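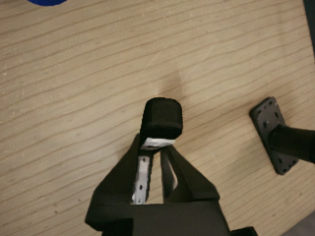 The robot has never touched a real table. It has spent its whole life, if you can call it that, over a wood-grain desktop that exists only as numbers, and a small lab in Cludville now thinks that may be all the schooling it needs.

The project is called Ostach, and the idea behind it is refreshingly simple. Teaching a robot arm to pick things up usually means a person guiding it through the job again and again. That is slow, dull work, and a robot trained that way tends to fall apart when somebody swaps the table or moves a lamp. So the team at Metunier builds the workspace in a simulator and lets the learning happen there.

Simulation isn't new, of course. What got me excited is how much care has gone into the boring parts. The tabletop has wavy grain, dark flecks and thin pale scratches. Soft shadows fall across it. A black two-finger gripper reaches in from the bottom of the view with its fingers apart, much as your own hand does when you go for a coffee cup. Older simulators gave you flat gray planes and called it a day, and programs trained on them got badly confused by their first look at real wood.

The Ostach method starts with 200 human demonstrations of a task, all recorded in the simulator. The software then replays each one with changes. The grain turns a different way, the light drops, the object slides a little toward the edge. Replays that end in a failed grasp are thrown out, and the rest go into training. The whole batch runs overnight on 3 graphics cards, which is a modest setup by the standards of this field.

Then comes the part I like best. Before a trained program gets anywhere near hardware, it faces a test set called Shirazi: 35 virtual tabletops it has never seen, some of them downright mean. There is a glossy one that throws highlights everywhere, and a dark one where a black gripper nearly disappears. The first version of Ostach failed on most of them. The current one gets through all but 2.

Will that hold up in the real world? We'll find out soon. Trials on a physical arm begin in August, and the team expects trouble with soft objects — cloth, bags, anything that sags — where simulated physics is still shaky. Friction at the fingertips is another worry. A pad that grips perfectly on screen can slip on a real plastic lid.

Even so, I came away grinning. The lab plans to release the tabletops along with the training code, so anyone with a decent computer will be able to try a gripper on them.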